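Clunder hand-held gripper kit

A two-jaw gripper for people building at home or in a shared workshop. You hold it yourself, so there is no arm to mount before you can try out a grip. The jaws are black open frames with ribbed blue pads on the inner faces. 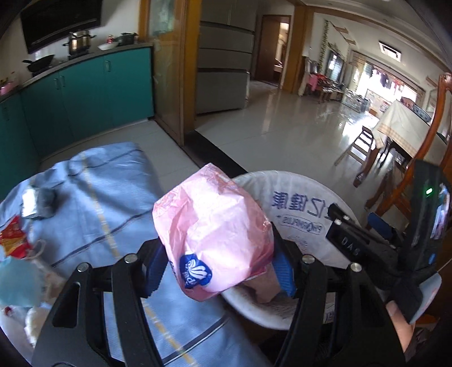
Soft and crumpled things are a good first test. Start with a bag, then move on to cups and small boxes. If the pads slip, clean them before you change anything else.

In the kit: 56 parts, 17 screws, two spare pads and a printed guide by Athina Chatzigeorgiou. Allow an evening to put it together. Batteries are not supplied.

Weight: 529 g
Guarantee: 30 days
Order code: Bokine 17

Spare pads are sold separately. Page updated August 22, 2022.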